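Chapter 7
Sleep, Worry, and the Racing Mind

What this chapter covers
Why worry gets louder at night
What sleep therapy asks you to do
How to keep a sleep diary you'll stick with
When to bring in a doctor

I used to think I was a bad sleeper the way some people are bad singers. It was just how I came out of the box, and I figured there wasn't much to do except drink more coffee. Then I spent a winter teaching an evening class on anxiety at the Tejada campus, and week after week my students told me the same story I'd been telling myself. They were fine all day. They got into bed, the light went off, and their brains started reading them the list of everything they had ever done wrong.

So let's start there, with the list. (Mine usually opens with money and works its way back to middle school.)

During the day your attention has plenty of places to go. There's work, there's traffic, there's somebody asking what's for dinner. At night all of that drops away and whatever is left over gets the whole stage. Worry is very good at being left over. It also wakes the body up: your heart picks up a little, your muscles tighten, and you're now lying in the dark feeling ready to run from something. Do that enough nights in a row and the bed itself starts to set it off. Psychologists call this conditioned arousal, and we'll come back to it in Section 7.2, so circle it now!

I want to be fair to the screens here. Everybody blames them, and yes, a bright phone at midnight doesn't help. But a lot of us are up late at a desk for ordinary reasons, answering one more message or paying a bill, and the trouble comes from carrying that alert, busy feeling straight to the pillow. Give yourself a gap between the two. Mine is an hour long on good nights and much shorter during finals.

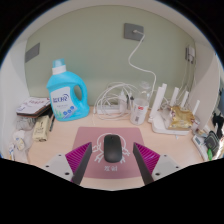 Figure 7.1 A mouse and mouse pad on a desk.

The treatment you'll read most about in this chapter is cognitive behavioral therapy for insomnia, or CBT-I if you don't feel like saying all that. It's talk therapy with homework. You get up at the same time every day, you stay out of bed unless you're sleepy, and you learn to catch the thoughts that keep you wound up ("if I don't sleep tonight, tomorrow is ruined") and check whether they hold up. Some people find the first couple of weeks rough. I sure did, and I grumbled the whole way through.

Before you read any further, I'd like you to start a sleep diary. Keep it for five days. Each morning, write down when you got into bed, your best guess at when you fell asleep, how many times you woke up, and when you got up for good. Please don't watch the clock overnight to get the numbers right! A guess is fine. My own first diary was three lines on the back of a Drusteck grocery receipt, and it still taught me that I was going to bed way too early.

One more thing, and I mean it. A textbook can't tell you what's wrong. If you've had trouble sleeping for up to three months and it's getting in the way of your days, talk to a doctor, and go sooner if your mood is sinking or you're having thoughts of hurting yourself. Snoring, gasping, and restless legs are worth bringing up too.

Words to know
conditioned arousal, insomnia, sleep diary, sleep drive, rumination

7.1 What Worry Does to the Body

Put a hand on your chest and think about the last bill that surprised you. Feel anything? Some of you will, and some of you won't, and we're going to look at both.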